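Home > Kitchen & Catering > Work Benches
Search products... Go

Farmont Stainless Steel Work Table
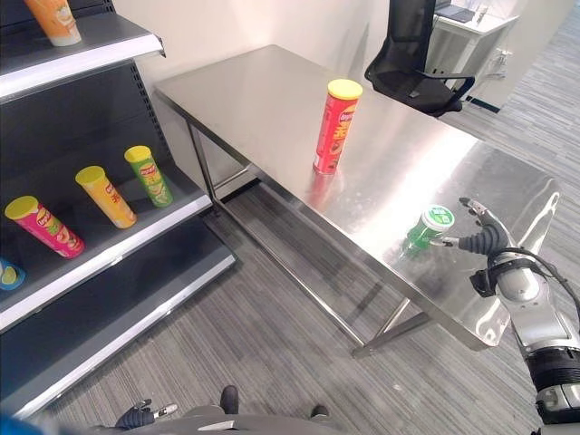
Brushed steel top, with snack cans.

The Farmont is a strong table for cafés, school canteens and home garages. Our model is 1052 mm long and 600 mm deep, and the colour of the steel stays the same over many years. Please wipe it along the grain with a soft cloth and mild soap. Do not use bleach.

An undershelf from Druro can be ordered separately. Delivery is free within 800 km of our Orkar warehouse, and trucks leave every Thursday.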